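Thu 11 December, gripper notes, Drerkstead bench

Second day on the padlock job and I finally feel like I've got something worth writing down! The Zilmont fingers (the long ones with the lattice cutouts) went back on after lunch, paired with the flat lower jaw, and I bumped the grip force setting from 349 to 912 in the controller. Those are raw counts, by the way, the Jillurham software still won't show newtons unless you buy the add-on.

At 349 the lock rolled in the grip whenever the other arm came near the key. At 912 it mostly stays put. I tried 2,000 for fun and the motor complained so loudly that I backed right off, so please don't leave it there if you borrow the setup. The narrow tip is great for getting in close, but there's so little contact area up there that a worn brass body can still pivot if you pinch it off center.

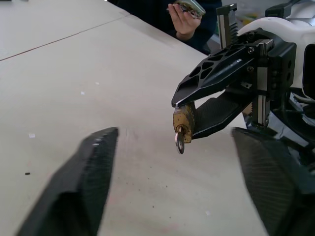
Li-hua Chien thinks I'm blaming the wrong part. She'd leave the force alone and put a thin rubber pad on the lower jaw, and she says the Hung fingers had the same rolling trouble back in March until they got pads. Fair enough, I'll try it, though I'm not thrilled about gluing anything to the good set.

Wrist camera: exposure locked at 3, much better on the shiny stuff. Focus is set for the far arm, so the near fingers come out soft. I can live with that as long as the keyway is sharp.

Still to do: pads, recheck the zero on the second gripper (it drifts after a restart), and ask Jillurham about the force log, which keeps dropping its first line.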